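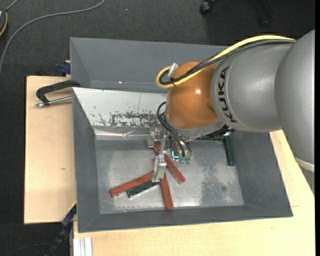

Press Information No. 14

Nomora to open repair and parts center in Flistgate

FLISTGATE – Household goods company Nomora will open a repair and spare parts center on the Grimow estate in March. Customers will be able to bring in kettles, toasters, vacuum cleaners and other small appliances for repair, whether or not they are still under warranty.

The center will stock 3000 different parts, from lids and hoses to switches and motor brushes. Until now, customers in the Flistgate area have had to mail their appliances to the company's service department in Nkuna, and many chose to buy a new product instead.

"We kept getting calls from people who needed one small part and had no easy way to get it," said Veerle Verstraete, head of customer service at Nomora. "They can now walk up to the counter and buy it. If they would like us to fit it, we will do that too."

Simple repairs will be done while the customer waits. For larger jobs, the appliance will be checked and the customer will receive a written price before any work begins. There is no charge for the check if the customer goes ahead with the repair. All repairs carry a warranty of 2 years on the parts replaced.

Parts will be available for 253 Nomora models, including several that are no longer sold. Owners of older products are asked to bring the model number, normally printed on the base or the back of the appliance. Large appliances such as washing machines and refrigerators will not be accepted at the counter – home visits for these will still be booked through the Nkuna office.

The center will also take back worn-out small appliances free of charge. Usable parts will be removed, tested and sold at a lower price, and the rest will go for recycling.

Opening hours and a full price list will be posted in Nomora stores before the opening. Parking is available in front of the building, with step-free access to the counter.

Press contact: Veerle Verstraete, Nomora Customer Service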